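Unit 9 handout: Laying out and placing parts on a board
Posted April 11, 2023, by your instructor

Okay, so the placement unit! People come in thinking it's the easy one (blue parts, white board, how bad can it be) and then spend the whole lab on one peg. I've taught it since the old Schnyder boards and I still mess up my first try every December when I set the room up again.

What I want out of you is a feel for the outlines. Each one is a promise about where a part ends up. Look at the whole layout before you touch anything, pick the part you'd hate to do last, and do it first. For me that's always the big round one, and I'd rather fight with it while there's still elbow room.

A white layout and blue parts, at four different moments:

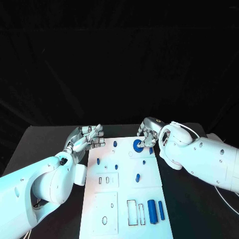
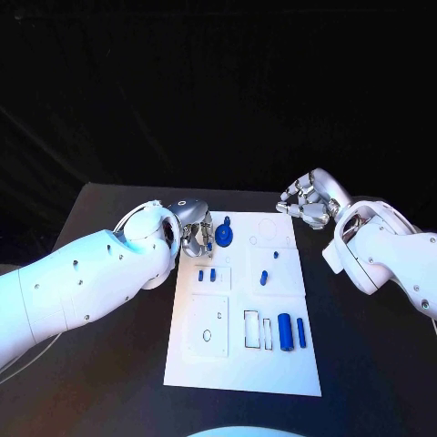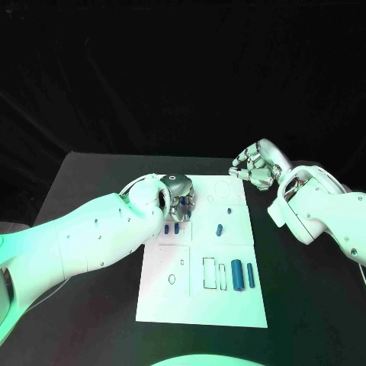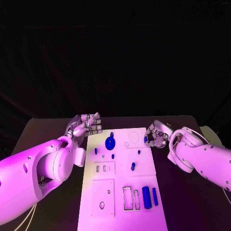
Now, small parts. Come in from straight above and slow down way before you think you need to. If a pin leans, lift it all the way out and start over – please don't push it sideways, that's how we lost most of the Pelus set last year. Big flat parts are more forgiving, but they do like to hide the outline you're aiming for, so pick a spot on the rim and line that up with the edge of the drawn circle.

Light matters too. Glare on white can wash a thin line right out, so try moving your head a little before you decide you're off target.

For next time, read the Flisinis chapter up to page 113 and write me 2 paragraphs on the order you'd place your parts in. Spare parts are in the Skillard drawer, bin 2638. Put them back in the same bin, please!

Last updated: April 11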